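Hestis adopts written rules for shared robot arm benches

Hestis has put out its first written rules for people who run small robot arms on shared benches, replacing a patchwork of notes that had been taped up in its labs over the years. The rules took effect in December and cover every site where the group trains or tests arms on tabletop tasks.

The document is short. Most of it deals with how a bench is set up before the arm is powered, who may be within reach once it is, and what gets written down afterward.

Under the new rules, each bench needs 2 trained people on hand for the first run of any new task. One runs the arm and the other keeps a hand near the stop button. After that first run, a single operator is allowed, with breaks at least every 20 minutes. Loose tools, cups and phones have to be off the table before power goes on.

"We had people doing it well and people doing it from memory," said Guoqing Peng, who led the drafting. "Now a new hire can read it over lunch and start from the same place as everyone else."

A draft went to outside labs for comment in the spring. Lotitz asked for a lower speed limit during hand-guided work and got it. Gultix wanted the logging section cut back – it argued that operators were being asked to type the same details twice – and that section is now one page.

The rules also say a failed grasp must stay in the record. Yuzhen Xu, who reviewed 1022 logged runs for the project, found 18 with no note of why the operator had stopped the arm. Those runs have been set aside.

Block handling is the first task covered in detail. Pieces are to be laid out on a flat board, with open space left for the arm to work in.
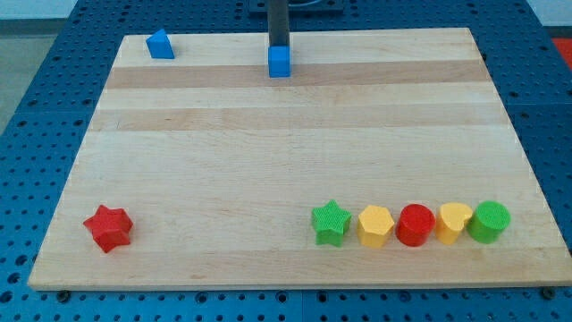
A robot arm holds a blue cube over a wooden board during block handling work.

Sites have until the end of the quarter to train current operators. Peng said a section on two-arm benches is being written and will go out for comment separately.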